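The Plarklow Tabletop Shelf, Eight Months In

Posted 4 June 2026 in Small Home Office

I love shelves. I should get that out of the way, because anyone who has read this site for a while knows I can get worked up over a bracket. Even allowing for that, the Plarklow tabletop unit has made me happier than most things I've bought for the room where I work, and I've been meaning to write it up properly since it went in last September.

Some background first. I do bookkeeping from home for a handful of small shops, and my work is still a lot more paper than people imagine. Receipts in envelopes, bank letters, carbon copies from a plumbing supplier who will never change (and I don't want him to!). For years all of this lived in a stack of plastic trays called the Mosance, which I reviewed here back when the site was new and gave a pretty good score. I take some of that back now. The Mosance trays were fine when they were half full. Once they were loaded, the top one leaned, and you had to hold the stack with one hand while you pulled out a folder with the other.

So I went looking for an open shelf that could stand on the table itself. My walls are old plaster and I've lost that fight too many times to want anything that needs drilling. I wanted real shelf boards, open sides so the corner didn't go dark, and enough room between the boards for a letter tray with a stapler on top of it. The Plarklow ticked all of that.

Black grid mesh on the sides and back, pale wood for the shelves, open at the front. I like how light gets through it. A solid cabinet in the same spot would feel like a second wall.

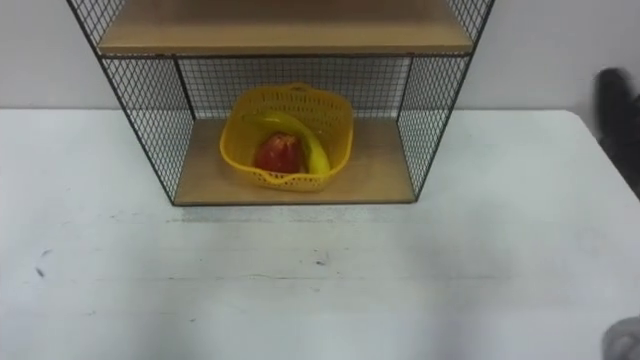
Putting it together

It comes flat in one box, and the packing is nearly all cardboard, which I was glad to see. You get the side panels, the back panel, the boards, a bag of bolts and a little hex key. The instruction sheet is pictures only. It's a good sheet, clear and large, with one weak spot: the drawing for the back panel doesn't show which way up it goes, and there is a right way. The bolt holes sit slightly nearer one end. I had mine upside down and got all the way to the last bolt before it refused to line up. If yours won't meet, flip the back before you start forcing anything.

Leave every bolt a bit loose until all the parts are on. Then tighten them a little at a time, working from corner to corner, with the unit standing on the surface where it's going to live. I did the final tightening on the table and it sits flat with no rocking at all. A friend built hers on a thick rug, tightened everything there, and had to undo half of it when she moved it onto her desk and found it wobbled.

You could do the whole thing alone in an evening without rushing. A second pair of hands is nice for the moment when the first two panels have to stand up by themselves, but I leaned one against a box of printer paper and that worked well enough.

What it's like to use

Wonderful, mostly! The open front means I can see what's where, and I've stopped making piles "just for now." Everything for the current month goes on the bottom shelf. Things waiting for a signature go above. I had expected to use labels and bought a roll of them, and I haven't stuck a single one on, because I know where it all is.

The mesh turned out to be more useful than I'd guessed. Small S-hooks clip straight onto it, so my scissors and a ruler hang on the outside of the right panel where I can grab them. I've also used binder clips to hold up a calendar page and the odd reminder. The squares are small, so get thin hooks. The thick ones sold for kitchen rails won't go through, and I have a drawer with the proof in it.

The boards have held up nicely. I've been careful with drinks near them, though one ring from a mug did wipe off with a damp cloth, and I was relieved, as the finish feels quite thin under the hand. If you plan to keep plants on yours, put a saucer under each pot and check it now and then.

Weight hasn't been a problem. I keep the heavy stuff low (a box of envelopes, two fat ledgers, the hole punch that could stop a truck) and there's no sag that I can find with a ruler laid along the front of the board. I wouldn't put a printer on the top. The maker says you can put a small one there, and it may well hold, but I don't like a printer shaking above my head while I add up columns.

Dust is the one real chore. Mesh collects it at every crossing, and a duster just moves it from one square to the next. A soft paintbrush does a much better job, the wide cheap kind for fences, worked from the top down. Do the back panel first or you'll be doing the shelves twice.

The table matters too

A shelf like this needs depth behind your working space, and I'd urge you to measure before you order. On a narrow desk it will eat the room you need for a keyboard. You want the back edge of the unit close to the wall and a good stretch of clear top in front of it.

It also makes sense to think about the surface. White tops look terrific with the black mesh, and they brighten a dull corner no end, but they show every mark. Pencil, shoe polish, the rubber foot of a lamp, it all ends up on there sooner or later. I've tried a fair number of cleaners on grey scuffs and the best is still a barely damp melamine sponge with almost no pressure. Try it in a hidden spot first, as it can leave a shiny patch on a matte finish.

Shape is worth a thought as well. I've become a big fan of tops with a shallow curve in the front edge. You can pull your chair in closer, your forearms rest on the table instead of hanging off it, and the shelf at the back comes that much nearer. Rounded corners are a blessing in a small room too. My hip can confirm this after years with a square desk.

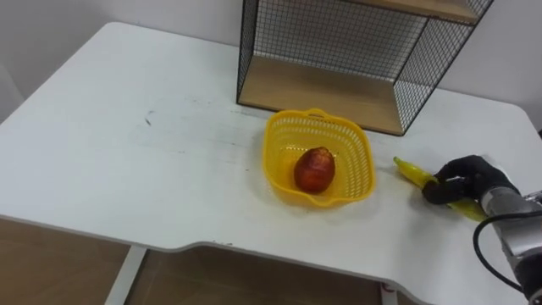 White top with rounded corners and a shallow curve in the front edge. The scuffs show, as they do on any white table.

How it compares

I looked hard at two others before buying. The Astik is the one you'll see most often, all metal, with shelves that are mesh as well. It's cheaper and lighter, and for folded towels or craft yarn it would be lovely. For paper I didn't take to it. Envelopes catch on the wires, pens roll into the gaps, and a single sheet laid down flat picks up a faint waffle pattern if you lean on it to write.

The Marchetti sits at the other end. Thick boards, beautiful joints, a back you could show off in the middle of a room. I got to handle one in a shop and I was tempted, I really was. It costs a good deal more, though, and it's heavy enough that I couldn't have shifted it by myself to clean behind it. If yours is going in a living room and staying put for years, go and have a look at one.

For a working corner, the Plarklow is the one I'd buy again.

Small complaints

The feet are bare metal. Mine left no marks because I stuck felt pads on before it ever touched the table, but the pads should come in the box. The hex key is soft and had started to round off by the end, so use your own if you have one. And I'd love a half-depth shelf as an add-on, for stamps and sticky notes and the other little things that vanish behind a folder. I wrote to Plarklow to ask about that and got a friendly reply saying they had no plans for one at present. I'll keep asking.

Would suit: anyone with paper to sort and walls they can't drill.
Wouldn't suit: narrow desks, or people who need doors to hide things behind.

Next up on the site is desk lamps, and I have far too many of them here already.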